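The Vorness wrist kit: would we buy it?

Bench Notes | Kits and services

Several of you wrote in after the last issue asking whether the Vorness wrist kit is worth the money. We have had one on a loaner arm in the Dudorport shop long enough to have opinions, and most of them are lukewarm. If you came here for a yes, you'll get a small one near the end.

For anyone who skipped the sales mail, the kit is a gripper and a small camera sold as one bolt-on package for light arms. You get the fingers, the camera and its bracket, a cable harness, a power brick, and a license for the Fenalix software that records what the camera sees along with the arm's joint positions. Vorness makes the hardware. Fenalix makes the software and would very much like you to keep paying for it. Ostapchuk sells the pair together and answers the phone.

The price we were quoted is $3093 before shipping. That includes the first year of Fenalix. It does not include an adapter plate unless your arm is on the short list, and ours wasn't, so we had one cut locally. We asked Ostapchuk why the list is so short and were told more plates are coming in February. We have heard that sort of thing before from other vendors and did not hold the job for it.

Getting it on the arm

The brochure says "installs in minutes," which is true if you count only the bolts. The bracket went on in 27 minutes with the right hex key, and the key in the box was not the right hex key. After that came the harness. It is stiff, it wants to loop on the outside of the wrist, and on our arm it caught on the forearm cover whenever the last joint turned far to the left. We ended up with two hook-and-loop straps and a length of spiral wrap from the parts drawer. The straps have held. A kit at this price ought to ship with strain relief that works on more than one arm.

The connectors are decent. They latch with a click you can feel through gloves, and the camera plug can't go in backwards. I have no complaint about the bolts either, although there are no spares in the bag and one of ours rolled under the bench and stayed there until Friday's sweep.

Power is where I would slow down before signing anything. The gripper and the camera share one supply, and closing the fingers hard on something rigid made the camera drop its connection on our bench more than once. Vorness support said to use a heavier supply, and we did, and it stopped. So why is the lighter one in the box? Support's answer was that it is "suitable for typical loads." A gripper closing on a solid part is about as typical as loads get.

What the camera gives you

The pitch for this kit is the view from the wrist. A camera that rides with the hand sees the part the hand is going for, which a camera bolted to the ceiling often can't once the arm is leaning over the table. Fair enough. We run a fixed camera too and I would not want to give up either.

The trouble is that a wrist camera always sees its own fingers, and these are thick ones. They are a dark matte color, which at least keeps the glare down, and they take up a corner of the view that you will sometimes want. The Fenalix sales page talks about an "unobstructed workspace view." I would like to know whose workspace. 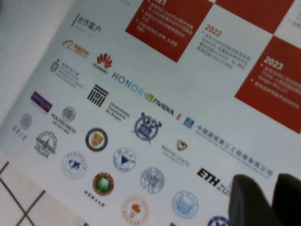
7 min read

Look at where the ETH Zürich name runs in behind the fingers. The first part is legible and the rest is lost, along with a piece of the blue seal at the bottom. The HONOR and NVIDIA names come through fine, and so does the year 2022 in red further up. So the camera itself is not the weak link when the print is large and the fingers are out of the way. The fingers themselves are dark and soft-edged, which doesn't bother me for reading flat print, but I'd want to test it hard before trusting the camera to judge whether a thin part is seated at the tips.

If your work involves reading labels or checking marks, plan your approach moves so the thing you need lands in the upper left. That is a workaround, and it costs you reach. On our bench, moving the hand far enough over to clear the fingers put the elbow close to the guard on two stations out of three. You may have more room than we do.

You can also turn the bracket. The manual shows a second set of holes that shifts the camera outward, and we tried them. It helped with the blocked corner and hurt with everything else, since the camera now stuck out far enough to tap the side of a tote on the way in. We put it back. A slimmer pair of fingers would do more good than any bracket, and Vorness does sell one, as an extra, at a price I found hard to say out loud in the office.

A word on the steep angle. When the wrist rolls, everything in the recording rolls with it, and a person going through the footage later has to tilt their head like a dog hearing a can opener. Fenalix has a "level view" button that is supposed to rotate the picture back using the joint data. It works when the arm is still. During a move it lags, and the picture swings around after the hand in a way that made one of us go get some air. We switched it off and left it off.

The Fenalix part

I'll be blunt about the software because it is where the yearly money goes. The recorder is good. Start it, run the job, stop it, and the video and the joint positions line up. We checked this by tapping the table with the fingertips and comparing the two tracks, and I could not find a gap worth arguing over. If they sold the recorder alone as a one-time purchase I would probably stop grumbling.

What they sell is a subscription with storage attached. The standard plan keeps up to 40 hours of recordings, after which the oldest ones are deleted unless you pay for the next tier. The warning comes by email to whoever set up the account, which in our case was an address nobody in the shop was reading. We lost the first batch of bench runs that way. They weren't important. Yours might be, so change that address on day one and set up the local export before you do anything else. The export is buried under Account, where you would never look for it.

Then there is the automatic labeling, which gets top billing in every ad. You record a pick, and Fenalix guesses what was picked and whether the pick went well. It guessed decently on our plastic caps and poorly on anything shiny. It also marked a run of empty closes as good picks – fingers shut, hand moved, nothing in it. A tool that calls an empty hand a success needs a person checking behind it, and the person is what the tool was supposed to save you. Fenalix says version 2 of the labeler handles this better. We asked to try it and were told it is being offered to selected accounts.

On proof and promises

Like everyone in this business, Ostapchuk sent us a deck heavy on logos. I've stopped reading those pages. A crest on a wall or a slide tells me that two organizations had some kind of contact. It doesn't tell me whether anyone there bolted the thing to an arm and ran it for a shift, or whether they'd buy a second. When we asked for one customer we could call who runs the kit on light assembly, we got a very nice PDF.

So ask for the phone number. Ask what the arm was and what the parts were. If the seller can only send you the PDF, price the kit as though you're the first one to try it.

Where we come down

For a school lab or a shop that wants wrist footage with clean timing and already has somebody who enjoys cable routing, the hardware is reasonable and the recorder is better than what we had cobbled together before. That's the small yes.

For a production cell I would wait. I'd want a supply that holds up under a hard close and slimmer fingers included at the base price. I'd also want to see the new labeler on shiny parts, on our bench, with our parts, before paying for a second year. The loaner goes back to Ostapchuk with the straps still on it.

If you are going ahead anyway, get the adapter plate question answered in writing, order spare bracket bolts, and bring your own hex keys. We're told a plate for our arm is on the February list. We'll run a short note if it shows up.

Readers using the kit on other arms are welcome to write in, especially if you've found a way to route that harness. Reply to this newsletter and it reaches the shop.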